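Are Homemade Dice Fair?
Maths project, Babita Srivastava and Ankit Nigam

We picked dice because my cousins and I fight over board games every summer. I reckoned our set favoured sixes, so Ankit and I rolled one die 1,031 times — my wrist still hasn't forgiven me! 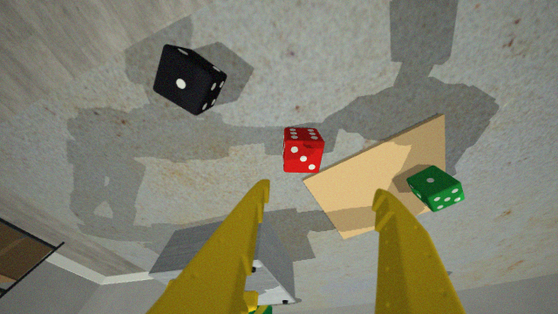

Fig. 1. Black, red and green dice.

Sixes came up a bit more than they should, but the chi-squared test said that could easily be luck. 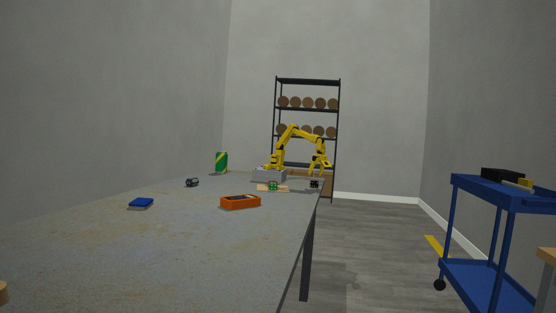
Next time I'd try a loaded die too and colour-code the tally sheets.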